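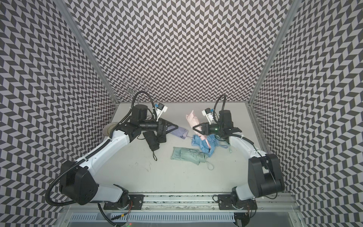

Right arm with the pink one, left arm waiting its turn.

Donnie Kerr
Right, I need some fresh eyes on this. We've got two arms on a shared rail doing umbrellas, picking them off the table and putting them in the wire rack at the back. It ran lovely for most of February and then on Friday the right gripper let go of one in mid-air, halfway over. No error and no stop, the arm just carried on to the rack with nothing in it and did the whole placing move like a good 'un. I've been through the log and the only odd thing is code 3781 on the gripper channel, which the Pladham manual lists as "reserved". Very helpful, thanks Pladham! Anyone met it?

zistik_fan
Had that code on a different arm. For me it was the supply dipping when both arms pulled hard at once. Are yours on one power supply?

Donnie Kerr
Yep, one supply for the pair. But the left one wasn't moving when it happened, it was parked over the black umbrella waiting for the right to clear.

Ekanayake
I wouldn't go chasing power then. Folded umbrellas are horrible things to grip, slippery cloth over a bony middle, and they squash down after you've closed on them. What's your grip force set to?

Donnie Kerr
82 percent. I had it lower but it kept losing the mint green one.

Kadir Yalçınkaya
Sorry but I think you're all skipping the bit that matters. Dropping it is a nuisance. Carrying on with an empty gripper is a fault, and if you've got people reaching in to reset the table it's a safety one. The arm should check the finger gap after every lift and hold still if it's closed further than it ought to be.

Ekanayake
Bit strong, Kadir. It's an umbrella, not an anvil.

Kadir Yalçınkaya
It's the arm I'm worried about, mate, I couldn't care less about the umbrella. Somebody sees one drop, thinks the thing's stopped, and in goes a hand.

Donnie Kerr
Fair point and I did very nearly do exactly that. No reaching in without the stop pressed from now on, me included. I'll put the gap check in tonight, and I've ordered 2 sets of the Preltel rubber pads to try as well.

zistik_fan
Still say check the supply. Stick a meter on it for 3 runs, costs you nothing.

Donnie Kerr
Go on then. Pads are meant to be here next week so I'll do the meter first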